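Skalmont open day: simulated gripper recordings

README, version 2

What is in this folder

The folder holds the recordings which were shown on the screens at the Skalmont open day, 2018-08-16, in the Plistport building. Visitors asked many times if they can have the material at home, so we have put it together with a short explanation. Everything was made in simulation. No recording from the real arm is included.

There are 400 episodes and 2767 still images taken from them. The stills are in the folder "stills", the episodes in "episodes", and each episode has a small text file with the same name.

How the demonstration was organised

Visitors came in small groups to the desk of Mererid Lougher, who was responsible for the simulator on that day. First she explained the controls, then each person could drive the gripper with a hand controller and try to bring it close to a panel. The task was called Yorath in our schedule, and you will meet this name in the file names also. A second task, Flukov, was prepared for the afternoon but it is not published yet. We hope to add it in December.

The view is taken from near the gripper and looks along the fingers. For many visitors it was difficult in the first minute -- they expected to see the arm from the side, as in a film. The surfaces have strong textures, and several people asked about the stone pattern. We change textures between groups of episodes, so a model trained on them should not depend too much on one background.
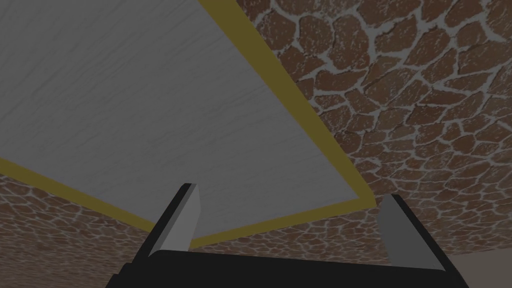 File names

Each name begins with the task, then the episode number, then the still number. For example, yorath_167_2 is the second still of episode 167. Numbers are not filled with zeros, so please be careful when you sort them.

Known problems

The light in the simulator was set rather low for the room with the projector, and on a normal monitor the stills can look dark. We did not correct them.

The text files were written by hand between two groups, and the spelling in them is not always the same. "Grey" and "gray" both occur. If you search, search for both.

Some episodes are very short, when a visitor gave the controller back early. They are kept and have the word "short" in the text file.

Use

You may use the material for teaching and for research. Please mention Skalmont and the open day. Names and voices of visitors were not recorded.

Questions

Please write to Mererid Lougher at the Skalmont desk, and put the episode number in the subject line. Answers can take 2 weeks during the holidays.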